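O pãozinho que promete demais

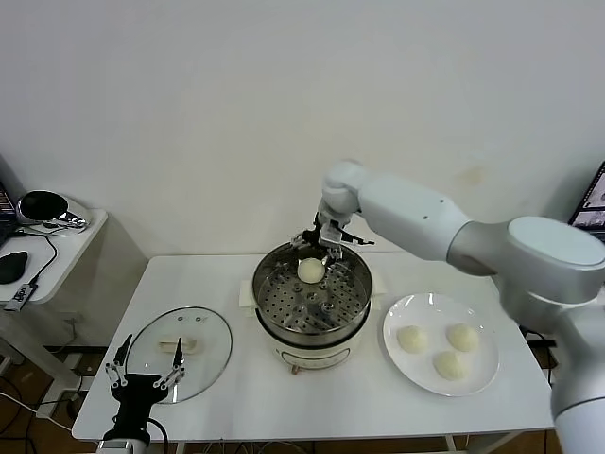 Em janeiro, a Plavard pôs à venda um curso de pão no vapor por 2,903 coroas e garantiu massa perfeita em 80 minutos. Fiz as contas e desconfiei. Fermento não lê folheto: numa cozinha fria, a minha massa pediu quase o dobro do tempo anunciado e ainda saiu enrugada.

Vinh Ngô, padeiro em Camton, riu quando lhe mostrei o programa. "Oito aulas para aprender a esperar", disse. Ele usa farinha comum, pouco açúcar e abre a tampa devagar. A farinha especial da Obura, vendida à parte no curso, parece-lhe um luxo dispensável.

A moda vai passar, como passou a do pão de fermentação natural, e ficarão armários cheios de cestos e tampas. O pão no vapor é comida barata de rua e sempre se fez sem certificado. A Plavard diz que 70 por cento dos alunos repetem a receita em casa. Perguntei como mediu isso. Ainda espero a resposta.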